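Chapter 4
Writing the Weekly Column

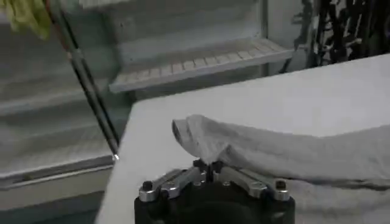 A column, according to Musa Igwe, is a letter to someone you like but haven't met yet, and if you wouldn't post it to them you shouldn't print it. I have repeated that remark to every group I have taught, and I still get a little thrill when a room full of new writers starts picturing that unmet reader. Is she on the bus? Is he putting off the washing-up? Good! Write to them.

In Chapter 3 we looked at the feature, with its interviews, its checked facts and its long run-up. The column is a much smaller animal. The one we shall follow through this chapter, from the Civetti Courier, ran to 609 words a week, and its author, who signed herself Isah, hardly ever went over. She wrote about queues, cousins, a broken gate, the price of stamps. Very little happened in any of them, and readers wrote in by the sackful.

How did she do it? Partly by starting late. Look at the opening of her piece on the gate:

"It had been squeaking since February and I had grown fond of it."

There is no throat-clearing there and no announcement of a theme. We are already standing in the garden with her, and we already know what sort of person she is (patient, slightly odd, bad at oiling things). The second paragraph goes off to talk about her father, and the gate doesn't come back until near the end, when he walks through it. I love that piece. I have read it more times than is sensible and I still can't quite see where she makes the turn.

Wandering off is one of the great pleasures of the form, and you'll be doing plenty of it in the exercises. But do notice that Isah wanders on a lead. Each detour is short, and each one brings something back. Her early drafts, reprinted at the end of this chapter, show whole paragraphs struck out, some of them very funny — funnier, I think, than what she kept. She cut them all the same, and it's well worth asking yourself why as you read.

We shall also spend some time on the "I" of a column. It is you, more or less, in your better coat. Steria, whose pieces appear in the second half of the chapter, wrote as a grumpy bachelor for more than 25 years while living quite cheerfully with a wife and three children. Was that cheating? My students argue about it every year, often loudly, and I hope you will too.

Before you go on, find a column you enjoy and read it aloud from start to finish. Mark the places where you ran out of breath, and the places where you smiled. Keep the marked copy beside you, as you'll need it for Section 4.1, where we begin with first sentences.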